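Plaken issue tracker
Issue 2113: Placement error grows with rollout length after chunk blending change
Component: policy / action decoding
Status: Resolved (fix merged, one follow-up open)
Severity: High
Opened from: Hladun evaluation run, single-arm tabletop tasks

Summary

After the decoder was switched from hard chunk boundaries to temporal blending, final placement error on the tabletop tasks went up instead of down. Blending was added to remove the velocity jumps between consecutive action chunks. It did remove them. The joint velocity traces are smooth and the audible click at chunk boundaries is gone. Success on the placement tasks dropped in the same run, and the drop is worse for long rollouts than for short ones.

Expected: equal or better placement accuracy with smoother motion.
Observed: smoother motion, with the held part arriving short of the target and drifting toward the robot base as the rollout goes on.

Environment

Policy: Wirora checkpoint, absolute end-effector targets, chunk length 40
Control: position targets streamed to the arm controller, interpolated on the controller side
Observations: head view plus joint state
Decoder: Plaken main, blending enabled, default weights
Baseline: same checkpoint, blending disabled

Nothing else differs between the two conditions. Calibration was not redone between them.

Log

Entry 1. Reproduced. Rollouts capped early look almost normal. Rollouts allowed to run to the full 500 steps show the drift in every task where the arm has to hold a part above the table before setting it down. Tasks without a hover phase are hardly affected. That points away from the gripper and away from the grasp.

Entry 2. Checked extrinsics first since it is cheap. The calibration residual is unchanged from the last recorded one. Re-ran the baseline directly afterward and the baseline error is where it was in September. Calibration ruled out.

Entry 3. Checked whether the controller was lagging behind the streamed targets. Commanded and measured positions agree closely through the hover phase. The arm is going where it is told. The targets themselves are wrong.

Entry 4. Dumped raw chunks next to blended output. The raw chunks are fine. Each new chunk starts near the current pose and ends near the correct place point. The blended target sits between the newest chunk and the old ones, and the old ones carry more weight than they should. With the default exponential weights the oldest prediction gets the largest weight. This is intentional in the original design, where older predictions act as a smoother. It assumes the predictions agree with each other.

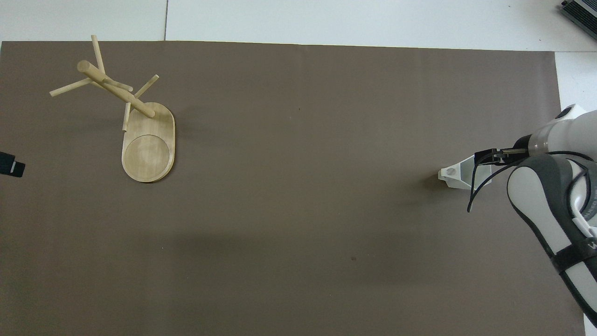 During the hover phase they do not agree. The policy is multimodal there: some chunks wait, some start the descent, some make a small correction first. Averaging a chunk that waits with a chunk that descends gives a target that does neither properly. Once the arm has followed that target, the next observation is slightly outside the training distribution, and the next chunk waits a little longer. The effect compounds, which explains the dependence on rollout length.

Entry 5. Tested this directly. Fixed the policy noise seed so that consecutive chunks are drawn from the same mode as far as possible. Drift mostly disappears with blending still on. The seed was fixed for diagnosis only. It is not proposed as a fix, as it also removes the ability to recover from a missed approach.

Entry 6. Tried reversing the weights so the newest prediction dominates. Placement error comes back to near baseline. The velocity jumps also come partly back. Acceptable as a workaround for anyone blocked by this ticket. Set the decay coefficient negative in the decoder config. No code change needed.

Entry 7. Second cause found while testing the workaround. The blending buffer was indexed by inference call, and the actions are consumed by control tick. When inference takes longer than one tick, the buffer slides by the wrong amount and predictions for different times are averaged as if they were for the same time. At short horizons the offset is small. It accumulates because the index is never resynchronized. This accounts for the remaining error in the seed test from entry 5.

Entry 8. Plotted the index offset against tick number for a full rollout. It grows steadily and never recovers. The Fakar logging layer already stores a timestamp per observation, so the correct alignment can be computed without touching the policy server.

Fix

1. Buffer is indexed by observation timestamp. Predictions whose target time has passed are dropped.
2. Before blending, each older chunk is compared with the newest one over their overlap. If the distance exceeds a threshold, the older chunk is discarded. If it is below the threshold, it is blended with newest-first weights.
3. The decoder writes a warning when more than half of the overlap is discarded in a single tick.

Verification

Ran 60 rollouts per condition, interleaved, same start poses for each condition. Success was scored as part released within tolerance and arm clear of the part.

Baseline, no blending: reference level
Old blending: clearly below reference
Workaround from entry 6: near reference, visible jitter
Fix: slightly above reference, smooth in most rollouts

The difference between the fix and the baseline is within what this sample size can produce by chance. The claim for this ticket is only that the regression is gone. Whether gated blending improves on no blending needs a larger run and at least one more checkpoint.

Known limits

The threshold is set by hand and is in meters, with rotation scaled by a constant. It will need retuning for tasks with large wrist rotations. If inference latency reaches around half the chunk duration, there is little overlap left and the decoder falls back to hard boundaries. The jumps return in that case.

Follow-up

Threshold selection from training data is split into a separate ticket. The default decay sign in the sample config has been changed, and old configs that set it explicitly will keep the old behavior, so check them before comparing results across versions. Hladun results produced with blending on should be re-run before they go in any table.

Closed Friday, May 1, 2026. Reopen here if drift appears with the timestamp buffer enabled, and attach the raw chunk dump along with the decoder config.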